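Teaching a robot to do my washing, and why I'm still doing my washing

Posted in: Grumbling

I said I'd write up my month in the teleoperation room and I've put it off twice, mostly as I couldn't decide whether I was being unfair. I've decided I don't mind if I am.

Short version for those who haven't been reading along. In June I took casual work at Plernau, which shows robots how to do household jobs. You put on a headset and a pair of gloves, and you move, and the robot moves more or less as you do. All of it gets recorded. The recordings go off to be learned from, and at some later date a robot is meant to do the job without you. My job was laundry. Loading, mostly, with a bit of unloading once they trusted me.

I came to it from nineteen years of fixing whitegoods, so I know washing machines the way some people know horses. I assumed this would be an advantage.

The first thing that goes is your sense of touch. You can see the cloth and you can see the hand, and as far as your own fingers are concerned you're pinching air. People who sell this stuff tend to slide past that bit. When you load a washer at home you aren't looking. You're thinking about dinner, your hand goes into the pile, closes on whatever's there, gives it a bit of a shake so the tea towel stuck to the sheet falls off, and in it goes. Take away the feel and you have to do every piece of that by eye, and your eye is now sitting on the front of a robot's head with a slight lag on it. A pillowcase that would take me one second took me most of a minute on the first day. By the Friday I was quicker, and also I had a headache you could have photographed.

The second thing that goes is your honesty, and I want to spend longer on that.

Every attempt gets marked as kept or thrown out. If you drop the cloth and pick it up again, that can be kept. If you drop it and it ends up under the machine, it's thrown out. Fair enough. But once you know what gets kept, you start performing. I stopped grabbing things the way a person grabs them. I picked the fold that was sticking up nicely. I stayed away from anything with a strap. If a garment was tangled I'd choose its neighbour. Nobody told me to do this and I wouldn't have called it cheating at the time, but by the second week my demonstrations showed a very tidy person doing laundry that had been arranged for a very tidy person, and I can't see how a machine that learns from that will cope with my son's footy shorts turned inside out with a sock up one leg.

I raised it with Agathe Millet, who ran the laundry station and was the best boss I've had in years, so none of this is aimed at her. She pulled up the numbers. I had done 409 attempts by then and 300 of them had been kept. She was pleased with that. I asked how many of the 300 had involved something really knotted, and she scrolled for a while and said she didn't think it was recorded. So we both looked at the screen for a bit.

She did change the setup after that, to her credit. We went from folded piles to bunched ones, and I was asked to work from a tray held close to the drum.
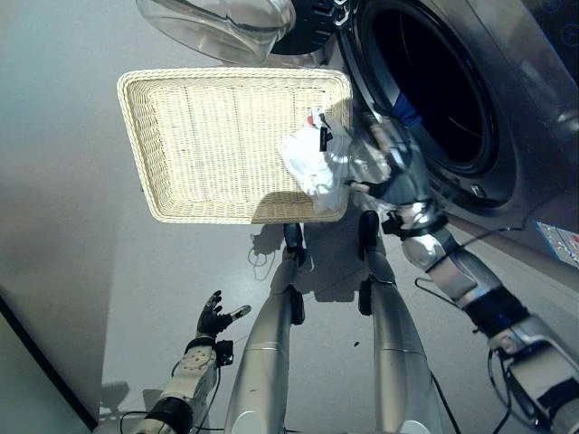 The wicker tray at the washer door, white cloth bunched at the right-hand end.

People who see a picture like that say, "Wow, look at the hands." They are remarkable hands. I'm looking at the door. On a front loader the door is a big glass bowl on a hinge, and once it's swung open it takes up a lot of the air you'd like to put an elbow in. A person leans around it without thinking. With the headset on, I had to plan for it every single time. Then there's the rubber seal. Anyone who has fixed these machines will tell you what a corner of cloth caught in the seal does: it leaks, or it tears, or the door won't latch and the customer rings you at seven in the morning. A good loader runs a hand around the seal at the end. I did that in my demonstrations from the first day, out of habit.

Guess what got trimmed. The attempt was counted as finished once the cloth was in the drum, so my run around the seal came after the finish and was cut off the end of the recording. I found this out in week three. I'd been teaching the most useful thing I know about washing machines to a file that stopped just before I did it.

Chiharu Takeda, who worked the station next to mine, thought this was the funniest thing she'd ever heard. She had the opposite trouble. She was on the older method, where you stand beside a robot arm and push it through the movement with your own hands, and she reckoned it was better in every way that mattered, since you could feel the weight of the thing you were lifting. I tried it on a lunch break. She's half right. You do get the feel back, and there's no headache. But it's like moving a drunk friend's arm for them. You end up making the movements that are easy to push, big slow swings from the shoulder, and nobody loads a washer like that either. She'd also picked up a sore wrist, which she blamed on a coffee grinder for as long as she could.

So we had two ways of showing a robot a job, and each one bent the job into a different shape. I put this to one of the fellows who came through from Vurkberg, who do the learning side. He was perfectly nice. He said it washes out with enough data. I asked how much was enough and he said they had 2,063 laundry attempts across all of us and it was early days. I asked whether a couple of thousand goes at avoiding the tangled shorts added up to one go at the tangled shorts. He laughed and said it was a good question, which in my experience is what people say when they're going to go and get a coffee.

I do want to be fair about a few things, as my sister has told me I come across as a crank.

The remote control itself works far better than I expected. After a fortnight there were stretches when I forgot I was doing it. I once tried to scratch my nose and nearly had the robot in the face with a flannel. For somebody who can't stand for long, or can't bend, being able to do physical work from a chair in another room is worth something now, today, with no learning at all. If Plernau sold that and stopped there I'd write a much cheerier post.

I also saw a trained one have a go, once, at loading without anybody driving. It took hold of a towel on its second try and got it into the drum. The room clapped. I clapped. It then reached back to the tray for another one, closed its fingers a good hand's width above the cloth, and carried nothing over to the machine with great care. It let go of the nothing and went back for more. What struck me was the style of it. It came in from the right, paused, and tipped the wrist over a bit before closing. That's how I do it. It had picked up my mannerisms very nicely and hadn't picked up why I was making them.

You can teach an apprentice badly and still get a decent repairer, as the apprentice can ask you things. Mine used to ask me things all day long. Why'd you check that, why'd you leave that screw till last. Half the time I didn't know until I was asked. Neither method at Plernau had any room in it for being asked. I'd have given a lot for the robot to stop and say, what are you doing around the edge there, mate.

The pay, for those who've emailed, was $700 for the first week including the training, and slightly less after that as I dropped a day. The room was cool and the biscuits were good. They wipe the headsets down between people, though I took my own wipes. If you wear glasses, get there early and ask for the larger headset, as there are only two. If you've got any neck trouble I'd give it a miss altogether.

I was asked whether I'd come back for dishwashers and I said I'd think about it. I have a soft spot for dishwashers. They'd need to let me show the filter, though, and when I asked whether the filter was part of the task, Agathe wrote it down on her pad and underlined it, and I haven't heard back.

Meanwhile there's a load of whites in my own machine that finished before I sat down to write this. It'll have gone creased by now. I'll go and hang it out.

Comments are open. If you've done the same work with another outfit, particularly folding, I'd like to hear which attempts they threw out.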